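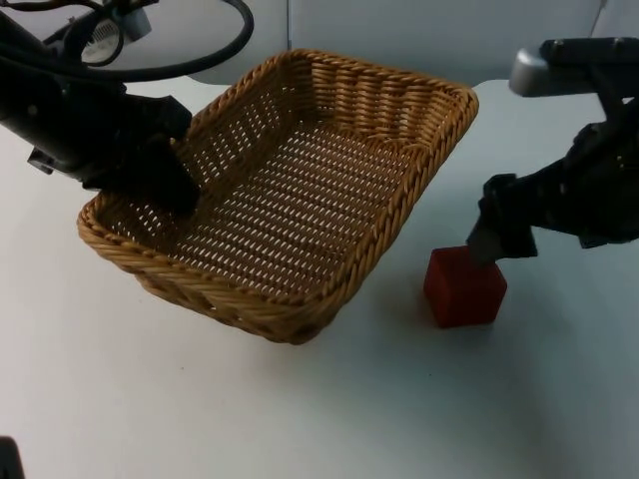

Two arms over one basket is one too many, if you ask Amparo Gallardo. She left that under my last post and I've been chewing on it all week. Her point is you need a rule for who goes in first, written down, before anyone switches anything on.

So, rules. Had a go at ours last night, very quick, tea going cold. What I've got:

One arm inside the basket at a time. The other waits outside the rim, even if its only for a second.

Fingers open before you lift away. Check, then lift.

No hands on the table while either arm is live. Yes even for a crumb.

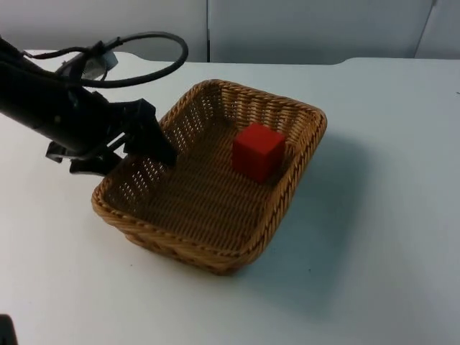 Start slow. I mean properly slow, the 5 per cent setting, until the whole move has run clean twice. The Rudd sheet says once is enough. I don't agree and I've crossed it out on our copy. Also log every run, good or bad. We're at 169 and the bad ones are teh only ones I ever go back and read.

Cables next. Check the loops before each session, not after. Enough slack to reach, never so much it can drop into the work. 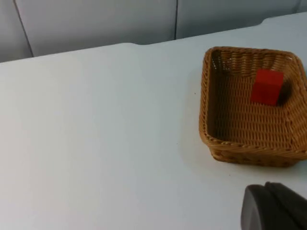

Leire Echevarría thinks the list is too long already, and that people stop reading after the second line. Fair. Might put the hands rule at the top then, in big letters. Will redo it before March and stick it by the stop button.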